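Paid participants wanted: help us find out how people teach two-armed robots

Drodine Lab, Vodcombe campus. Sessions run through April.

We are looking for 17 people to spend an afternoon with us, steering a pair of robot arms through everyday handling jobs. You don't need to know anything about robots. If you can pack a bag or dig through a toolbox, you already have the skill we want to study!

The method is called Prusix. Most of the time, a robot learns from full recordings of a person doing a job from start to finish. With Prusix, you step in only when the arms seem unsure, fix the problem, and hand control back. In our pilot, the arms needed fewer corrections by the second session, and we badly want to know if that holds up with people who didn't build the system. 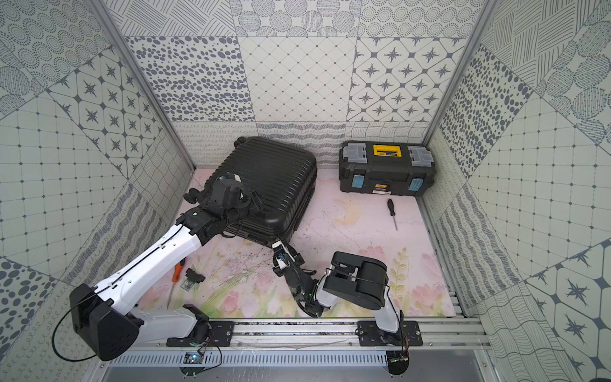

You will get a short practice run first, then four blocks of work with a break in the middle. After each block we ask when you chose to step in and what tipped you off. Those answers matter as much to us as the motion data - the pilot group disagreed a lot about what "unsure" looks like, and we found that fascinating. 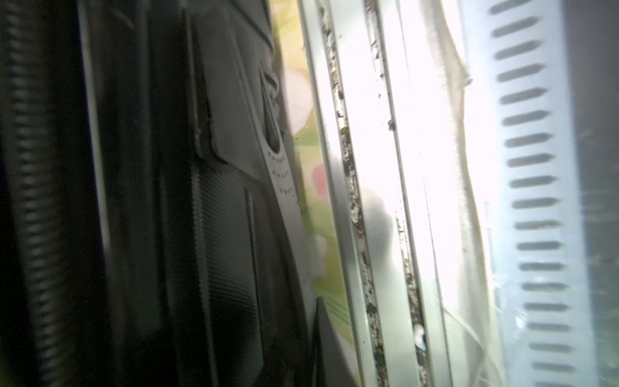 Mahsa Moradi

I run the sessions, so I'm the person you'll meet at the door at 1 p.m. Part of my own work is on camera views. In some blocks you'll see the whole workspace, and in others you'll have only the close view from a wrist. People tell me the second kind feels strange for a few minutes and then quite natural. 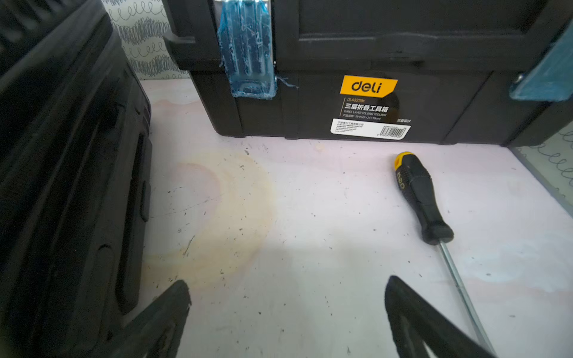

Wrist view of the toolbox and screwdriver, with the gripper fingers below.

Who can take part: anyone 18 or over who can sit at a desk and use both hands for 2 hours. Glasses are fine. Left-handed people are very welcome, as we had only one in the pilot. Please don't sign up if you have used Prusix before.

Pay is $23 an hour, including the practice run and the breaks. You can stop at any point and still be paid for the full session.
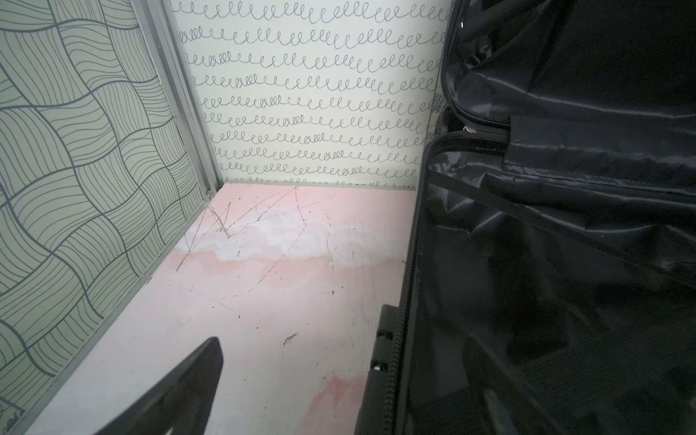
Black bag and gripper finger, seen from the wrist camera.

To sign up, write to Janelle Panganiban at the Drodine front desk with "Prusix session" in the subject line and tell us which afternoons you have free. Questions about the research itself can go to Saeed Ansari, who is always glad to talk about it.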